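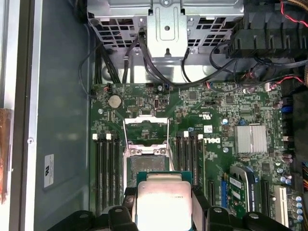

*Gerkel holding a processor near the open socket on one of our Dell boards.*

## Hi, we're the Ornness Robotics Club

We're an after-school club at Ornness, and we teach robots to take computers apart and put them back together. (Yes, on purpose! Well, the taking apart is mostly on purpose.) I've been in the club since my freshman year and got picked to write this page, so if it rambles a bit, blame me and not the rest of the team.

The club used to be all about driving robots. We built little carts, raced them down the hallway by the gym, and had a great time, but by spring everyone wanted something harder. Then the district office offered us a pile of old desktop computers that were headed for recycling, and somebody asked if a robot arm could swap the memory in one. That one question ate the whole next year.

## What we work on

We have two arms, Gerkel and Husar. Gerkel is the one with the black fingers and the camera down by the wrist, and it does the fussy jobs like processors and memory sticks. Husar is older and stronger and a lot less polite, so it gets side panels, drives and anything with a handle.

The processor job is my favorite. You have to come in level, line the chip up with the socket, and let go without dragging it sideways, and those sockets are full of tiny pins that do not forgive you. We practice on dead boards first. We spent nearly 80 dead boards' worth of practice getting the letting-go part right, and I still hold my breath every time the fingers open.

Everything we drive by hand gets saved as a run: the camera video, the finger positions, and a note from whoever was at the controls. We have 409 saved runs so far and we'd love to hit 500 before winter break. The programming crew uses them to train Drarkusum, our control software, to do the easy moves without a person steering. It can pull a memory stick pretty well now. Putting one back in is another story, and it has a habit of giving up a hair before the click. We're working on it!

## Who can join

Anybody at Ornness, any grade. You don't need to know how to code, and you don't need to know what a chipset is (I thought it was a snack). There are 15 of us this year and we split up however people like:

- **Drivers** run the arms and save the runs
- **Code crew** looks after Drarkusum
- **Bench crew** preps the computers, sorts screws and prints new finger pads
- **Show crew** handles the competition table, the posters and this website

Most people end up trying all of it. I started on the bench crew and still sneak back there when my code won't run, mostly for the screws. Sorting screws is very calming.

## When and where

We meet after last bell in the old print shop, next to the band room. Bring a snack and keep it on the back counter, away from the benches. Tie back long hair and leave dangly bracelets in your bag. If you've got a dead desktop at home, ask your family if we can have it. Please take the hard drive out first, or ask the bench crew and they'll show you how.

*Page updated Sep 27, 2022*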